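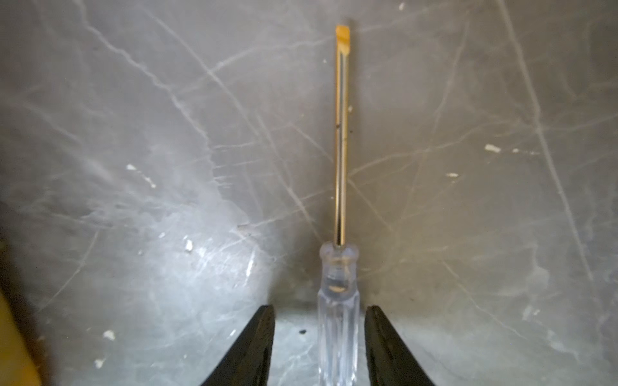
Wrist cam view right before the fingers close on the screwdriver

Grasp planner keeps ignoring the clear handle and going for the shaft

posted by hotonhobbyist, 18th May

Hi all, I'm hoping somebody has fought with this before me. I'm running the Hoton grasp planner with a wrist camera, and the object giving me grief is a little flathead screwdriver with a see-through plastic handle. The handle shows the gray marble pattern right through it, and my segmentation mask basically stops at the collar. So I get a nice crisp mask of the metal shaft and nothing below it, and the planner wants to pinch the shaft (of course it does, that's all it thinks exists!).

For the view up top I hand-set the pregrasp so the fingers straddle the handle. I'd like the planner to get there by itself. I trained on 900 images of tools, but when I went back through them only 18 had anything transparent in them, so I'm guessing that's part of it. Depth is no help either, I get holes wherever the plastic is. Do I need to go collect a ton more data or is there some trick I'm missing?

Also, the veins in the marble sometimes come back as a second "shaft", mostly the long pale ones. Would love to be rid of that too.

mugwort_77

Change the surface. Put down a plain dark mat and your problem goes away. Marble is a terrible background for clear stuff.

slowloop

A mat will make the demo look better, but I wouldn't train only on it if the arm has to work on that marble later. I went through pretty much the same thing with clear bottles and this is what got me out of it.

First, quit asking the mask to find the whole tool. Your shaft mask is good, so use it! Fit a line through it, work out which end is the blade (the gold-colored tip is easy to pick out by color against the gray), and push your grasp point out past the other end. I keep a small lookup of tool lengths for that. It's a hack and it'll miss on stubby ones, but you can have it running tonight.

Second, turn off hole filling in the depth node, at least while you're debugging. Mine was smoothing the table right over the bottle and the collision checker was happy to drive the fingers down through it. Treat missing depth next to a detected shaft as "something's there" and leave it at that.

Third, yes, more clear handles in training, but you don't need another 900. I started seeing a difference with a pretty small batch as long as I moved the light between shots. Those thin white highlights along the edges of the plastic are most of what the network has to go on, and if the lamp never moves it just memorizes them.

For the fake shafts, throw out any candidate that has no brightness change across its width. Real metal has that bright line on one side and a darker one on the other. A vein is pretty flat. I set the threshold by eye and haven't touched it since January.

brekberg_basement

+1 on the line fit. One thing to add, check your mask resolution, I had mine downsampled by 6 from some old config and thin shafts were flickering in and out.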